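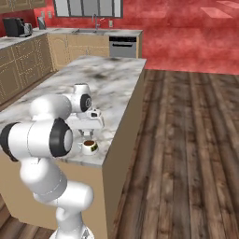
Reporting results when a policy is trained on simulated kitchens and tested on a real arm

Posted in Methods and Evaluation by Feditz

Our group is preparing a report on a mug-grasping policy trained entirely in rendered kitchens. In every episode the arm must lower its two-fingered gripper to a mug on the island and lift it clear of the counter. Wall color, countertop pattern and lighting are randomized between episodes, while the cabinet layout is held fixed. Training used 700 episodes, and a further 200 were kept aside for evaluation. A reviewer within our institute has asked whether success on the held-out episodes may be described as generalization. I would appreciate guidance on the accepted wording, and on whether real trials are required before the report is submitted.

Ye-ji Hyun

The term may be used if its scope is stated. Your held-out episodes share a cabinet layout with the training episodes, so the result supports a claim about changes in appearance and should be labeled as such. It does not support a claim about unfamiliar kitchens. I would recommend adding 2 layouts that were never used in training and reporting them in a separate row of the table.

Please also state the criterion for success in full. A gripper positioned directly over the rim and a completed lift are different outcomes, and reports in this area frequently combine them. Where the mug is filled, the report should say whether the contents are simulated as a liquid or are part of the mug model, as this affects what may be said about spilling. Mugs placed close to a corner of the counter should be listed separately if the arm approaches them from a different side.

Real trials are not required for a simulation study. They are required if the title or abstract refers to transfer.

Iltness

Agree with the above. Run it with 3 random seeds and give the spread. Ours changed quite a lot from one seed to the next.

Ham

We used Fotari for the rendering and had no trouble with reviewers. I do not recall what we wrote about layouts.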